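**Laundering a satin-finish bedspread that has picked up dye from dark clothing**

Submitted by Aisling Fahy, Drultstead

Dark garments are sorted and folded on the bed in our guest room, and the bedspread now shows a gray shadow on one side. Guidance on removal would be appreciated, as would advice on whether sorting should be moved elsewhere. 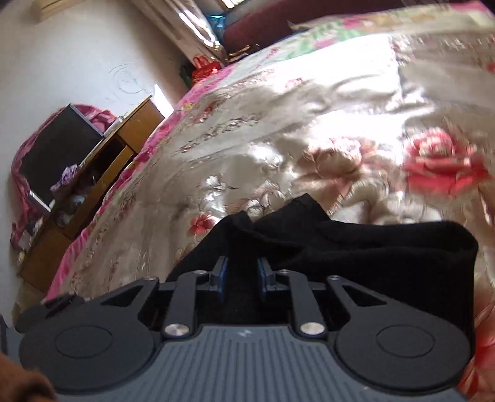
**Khôi Hứa**
Please consult the care label before any treatment. A shiny floral spread may be polyester, which tolerates a cool, gentle cycle, or it may contain silk or acetate, in which case it should go to a dry cleaner. For washable fabric:

- Test a hidden corner with a damp white cloth.
- Soak in cool water with oxygen bleach for 4 hours.
- Air dry flat. Heat will set any remaining dye.

Chlorine bleach is not recommended on beige or silver tones.

**McGrath**
cold water and dish soap worked on mine

**Hedano**
The soak described by the previous contributor is sound, although acetate is easily mistaken for polyester – the label should be treated as final. With regard to sorting, new black clothing should be washed separately until the rinse water runs clear. A plain cotton sheet laid over the bedspread is sufficient protection in the meantime.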